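Subject: Re: Residual credit on returned propane and isobutane cylinders
List: Specialty Gas Users
Date: July 2023

I have the numbers from our last return to Memon, and they answer part of what was asked earlier in the week. We sent back 249 cylinders from the Clestden plant, all refrigerant grade, most of them isobutane. The total residual by our scale was 2,209 pounds. Memon credited us for less than that, and the difference came down to how each side handles tare weight.

We weigh on the dock at Clestden and subtract the tare stamped on the collar. Memon weighs at the Damcombe depot and subtracts the tare in its own database. If a valve was swapped and the collar was never restamped, the two numbers won't match. On a single cylinder it's small money, but on a full truck it shows up on the invoice.

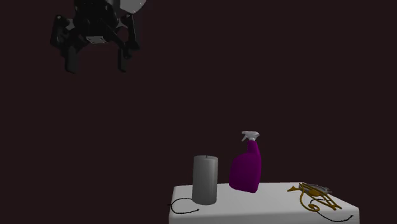

Shewit Worku wrote:

> We don't get any residual credit at all on isobutane, only on propane.
> Our contract says the heel is forfeited once the cylinder is picked up.
> Is that normal, or did we sign a bad one? Our process can't draw the
> last few pounds without the pressure dropping, so we send back more
> product than I would like. Also, does anyone know how long Memon takes
> to post the credit? Our accounting people close the month early and
> keep asking me.

To the first question, I have seen contracts written both ways. Ours was the same as yours until the March renewal. We asked for the residual clause to cover every hydrocarbon on the schedule, and they agreed to it with a minimum heel per cylinder. Below the minimum you get nothing. I would ask for the same at your next renewal and have the outbound weights ready when you do.

On timing, our last credit posted 17 days after pickup. The one before that was faster. If your books close early, accrue it from your own dock weights and true it up when the credit memo arrives. Our people have accepted that so far.

As for drawing down the heel, a second cylinder on the manifold helped us. We switch over on pressure and let the first one sit and come back up to room temperature, then draw it again at a low rate. Check with whoever does your safety review before changing the manifold. Don't put heat on the cylinders to speed it up.

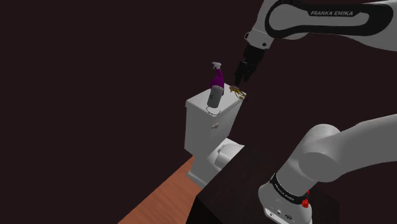 One reply I got off list says the whole argument goes away with Fostix tags. The tag stays with the cylinder, the new tare gets written to it when the valve is changed, and both docks read the same number. The same reply says the readers have to be rated for the area they are used in, and that this was most of the cost.

I can't speak to the price. We looked at the tags two years ago and put it off, mainly over who would pay for the readers at Damcombe. If anyone has them running with a supplier other than Memon, I would like to know how the cost was split.
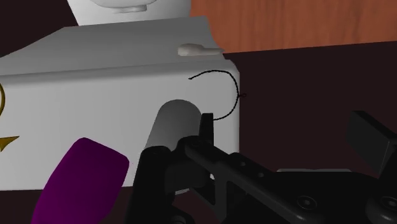

Cylinder color came up in the same thread and I want to add one thing. We stopped letting our dock crew sort returns by color. Paint tells you who owns the cylinder at best, and sometimes it doesn't tell you that. A plain gray one, like the cylinder by the white box there, could be propane, isobutane, or something that has nothing to do with refrigerants. Our crew now reads the label, then the collar, and writes both on the return sheet before anything is loaded. If the label is missing, the cylinder goes to the hold rack and Memon gets a call. Loading takes longer this way, but we haven't had a cylinder rejected at Damcombe under the new sheet.

Shewit, if you want a copy of the return sheet, write to me off list. It has columns for the collar tare, the gross weight and the supplier's tare, and you can drop the last one if your supplier won't share it. I can also send the wording of our residual clause with the prices taken out.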